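Progress report: Beaulieu Bathroom and Wet Area Mock-up, Stage 2
Prepared by Lamai Hemmin for the Trisus Fund
3 December 2023

1. Status

Stage 2 is on schedule. The tiled bay at the Mistden workshop is built and in use for the bottle collection work. Of the seven tasks listed in the funding agreement, six are complete. The outstanding task is the written sorting guide, due in February.

2. Bay construction

The bay has three walls lined in pale grey tile with faint white veining, carried on a brushed aluminium extrusion frame. A crossbar at mid-height on the back wall takes the hanging storage. The floor covering is dark grey with a stone pattern. The tile finish was changed from plain white after Stage 1, when glare made clear bottles hard to pick out against the walls. The cost of the change was absorbed within the materials line.

Fittings are limited to a white wire-mesh basket on the crossbar and a black wire rack on the right-hand wall. The rail at the top of the rack is fastened with a zip tie near its upper end. A permanent bracket has been ordered from Clamodik and will be fitted on delivery.

3. Bottle clearing

The activity consists of clearing loose plastic drink bottles from the floor into a lined bin. The bin is cylindrical with a translucent pale green body and stands toward the back of the bay. The liner is light green and folds over the rim.
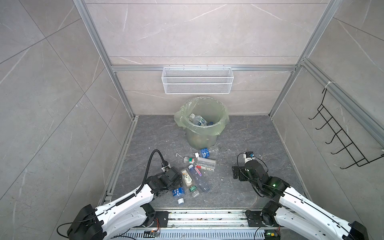

Bottles are used with their labels on. Clear, printed and coloured labels behave differently under the bay lighting, and a stripped set would not represent household recycling. Sizes are mixed for the same reason. Caps stay on wherever the bottle was received with one. Stock is rinsed and drained before it enters the bay.

Three layouts are in the current schedule: bottles grouped close to the bin, spread across the full floor, and lined up along one wall. Each layout is reset by hand between runs. Up to three runs are completed per session before the liner is replaced.

4. Issues

Small specks of debris collect on the floor covering and show up clearly against the dark pattern. Sweeping has been added to the reset procedure. The liner rim can slip when a bottle catches it on the way in; a larger liner is on trial.

5. Next period

Fit the rack bracket. Finish the liner trial and record the size adopted. Issue the sorting guide in draft to Trisus for comment. No variation to the budget is requested.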